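Sunday, late, tea going cold beside me

I meant to write this before supper and then supper took over, so now it's past ten and the house is quiet and I can finally sit down with the good pen. It was play kitchen day. I have been promising myself since August that I would go through the whole lot before it goes off to the toy library at Skultside, and this afternoon we finally had everything out on the big white table, the dishes and the fruit and all, and I was happier than a grown woman ought to be over a pale green colander. 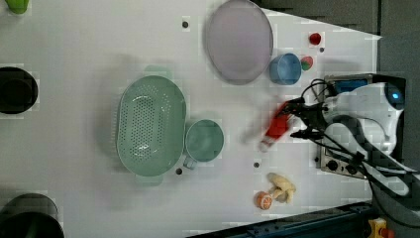

I do love that colander, though. It's a proper oval one with rows of little holes, and I keep thinking I could drain real peas in it. The set came from Ovska years ago, bought in a hurry on the way home from the coast, and I remember paying 200 for it and hiding the receipt in my coat pocket for a week (I found it again at Easter and felt guilty all over). The lavender plate came later, from the Mavar shop by the station, where I only went in to get out of the rain. I can't say it matches anything, but I've grown so fond of the color that I would choose it for my own cupboard.

Then there was the long business of deciding what belongs together. I like the fruit near the plate, the way you'd set it out for breakfast, and I like the dishes close to each other so that small hands can reach them. I moved things, went and put the kettle on, came back and wanted to move them all over again. The little blue bowl is my favorite of the small pieces and I very nearly kept it back for my earrings. I still might!

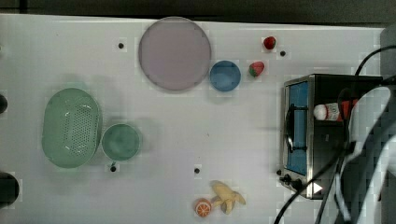 Breakfast fruit, the green dishes, and the toaster oven over on the right.

I had quite forgotten the peeled banana until today, with its peel all splayed open like a flower. It made me think of the old wooden fruit we had at home, which was so heavy you could have cracked a window with it, and of my pretend shop on the back step, where everything cost 999 because that was the biggest number I knew. I sold the same pear 3 times in one morning and was terribly proud.

By the time the light was going I'd started a list for the toy library, on the back of an Ahuja seed envelope, and it's propped against the sugar bowl so I won't lose it. 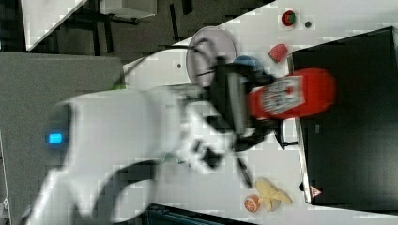 Will I miss having it all in the house? I will, most of all on rainy afternoons, and I expect I'll be down at Skultside borrowing it back before the winter is out.

I need to be up at 7, and I still have to find a box with a lid that closes. The one under the stairs has gone soft at the corners. I'll look in the hall closet in the morning, and if there's nothing there I'll ask at the bakery when I go in for bread.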